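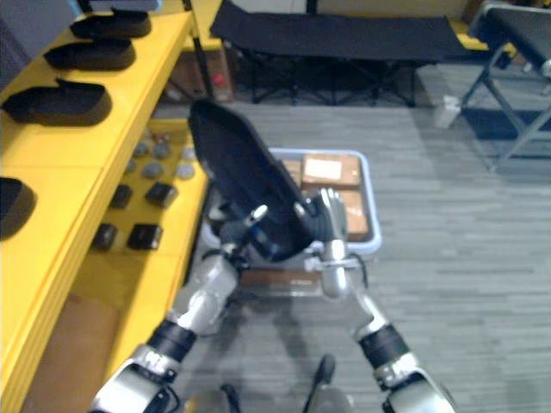 The Lakora two-arm kit is now in its second month of trial with us, and I'd say we're in decent shape, though not quite where I told you we'd be in April. You asked for plain language this time and no slides, so this is me talking it through. The job is still the one you signed off on: take a shoe off the shelf, get it over the bin, let it go, go back for the next. The soft black shoes are what I wanted to put in front of you first, with both grippers on one of them above the blue bin, since those gave us so much grief in the last report. A stiff shoe you can grab pretty much anywhere. A soft one folds up on you, and then the arm thinks it has a better hold than it does! Using two arms on the one shoe was Azlan's idea and I was a bit grumpy about it (it's slower, and we're paying for speed), but the drop numbers have come down enough that I've stopped arguing.

On those numbers. We said we'd log 2000 tries by the end of this stretch and we're at 1603. The gap is mostly my doing. I stopped the runs for a good while so Lakora could send us new calibration software, and then I didn't trust the first version and asked for another one. The second version is much better. The setup screen now tells you which arm it's unhappy with, where before you just got a red bar and a code you had to look up in the manual.

Speaking of the manual, it's still the weakest part of the package. Benedicta Kpodo has been keeping a list of the steps that are wrong or missing, and it has 16 entries on it right now. She sent the whole thing to Lakora and they've been good about it, no sulking. They say a fixed version is coming. If we do buy, I'd like that written into the contract so it doesn't slide.

Support has been a nice surprise. The Abu Hammour office picks up the phone, and the person who answers has usually used the kit. We also had the Mistomeo package on our shortlist, as you'll remember, and I couldn't get a callback from them in the time it took Lakora to ship us a spare gripper. I'm not crossing Mistomeo off, their price is still lower, but I know which one I'd want on a bad morning.

The foam parts are the next piece of work. They look easy and they aren't. They lie low on the shelf, they're all the same matte black, and the camera has to decide where one end stops and the shadow starts. We've spread them out along the shelf for now – I want the easy version solid before anybody starts piling them up.
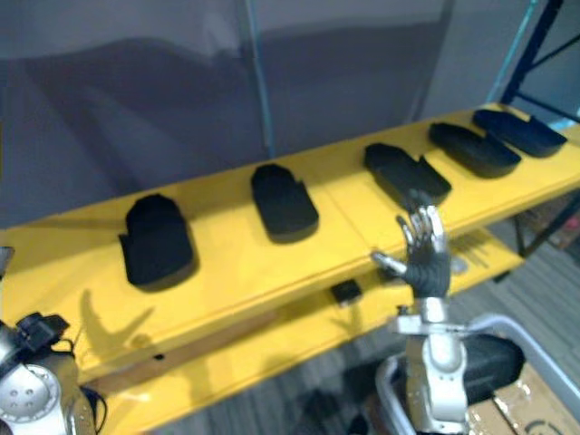
Will the kit be ready for the Bratwood stockroom by the date in the plan?

For the shoes, I think so; for the foam parts, plan on a later start. I'd bring it in on shoes only, run it alongside the people who do the job now, and add the foam once we've had 300 tries in a row without anyone stepping in. We haven't had a streak like that on foam yet.

Money next. We're inside the budget you gave us. The rental runs on the same monthly rate, and the spare gripper came at no charge. The one thing I didn't plan for is training. Lakora's course covers one person, and I really want both Azlan and Benedicta to have it, so that we aren't stuck whenever one of them is on vacation. I'll send the quote over separately – could you look at it before the rental renews?

What I need from you otherwise is a decision on whether the comparison with Mistomeo stays in the plan. If it does, I'll need floor space for a second setup and somebody to run it, and the foam work will slow down. My own vote is to finish the Lakora trial first and then see if we still have questions. Azlan Halim disagrees with me and would like a word with you about it, so expect a call from him.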